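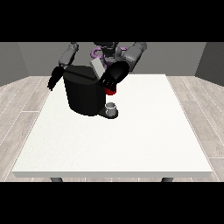 Londport, November

The water in this flat is hard. The supplier's page gives it as 14 German degrees, and my own drop test agrees to within one drop. I had lived with it for a long time without doing anything except wiping the taps, and this post is a record of what I changed, in case someone in the same postcode is about to spend money in the wrong order.

Most of the hardness here is the temporary kind: calcium held in solution as bicarbonate. Heat drives off carbon dioxide and the calcium drops out as carbonate, so the scale collects wherever the water gets hottest. The kettle element goes first, then the shower head, then the inside of anything with a small boiler. Cold pipes are barely affected. I took the trap off under the bathroom basin to check and found soap and hair but very little lime.

The first thing I bought was a magnetic clamp for the rising main. I ran it for three months and weighed the kettle before and after, dried each time with the lid off. The gain was the same as without the clamp, as far as kitchen scales can show. It is now holding a shelf label in the shed.

The second was a jug filter. This works on a different principle. The resin swaps calcium for hydrogen, which converts the bicarbonate to carbonic acid, and the water comes out slightly acidic and much softer. The trouble is capacity. At our hardness the cartridge is finished well before the date on the little dial, which counts days and knows nothing about litres. I now test the output with drops every Friday and change the cartridge when the reading climbs past five degrees.

For cleaning I use plain citric acid, in warm water. Hot water is a mistake with strong solutions, as calcium citrate can form and it is harder to shift than what you started with. I did this to the old kettle and had to finish it off with a sulphamic acid powder from the hardware shop on Citgate. Rinse twice after either one. Vinegar does work but is slow, and the smell stays in rubber seals. 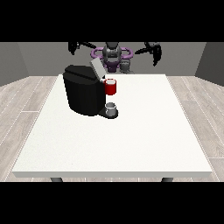 Ratree Srithong wrote in after my last post on this to say that I was wrong about rubber seals: the smell goes after a day if the part is left open to the air, and in her view the real objection to vinegar is what it does to brass. She lost the plating on a mixer tap in Rattanakul that way, after leaving a soaked cloth round it overnight. Her other point was that I should have tested the water at the rising main and at the kitchen tap separately. A previous tenant may have fitted a softener somewhere in between.

I did this at the weekend. Both samples read the same, so there is no hidden softener. The brass point I accept, and I have taken the vinegar advice off the old post.

Still to do: the shower hose, which is stiff at one end, and the fill valve in the cistern, which takes 33 seconds longer to close than it did when I fitted it. I suspect grit on the washer more than lime. The isolating valve has seized as well, so that job waits until I can turn off the main.

Notes > House > Water
Contact | © Ekkachai Yimyam | Back to top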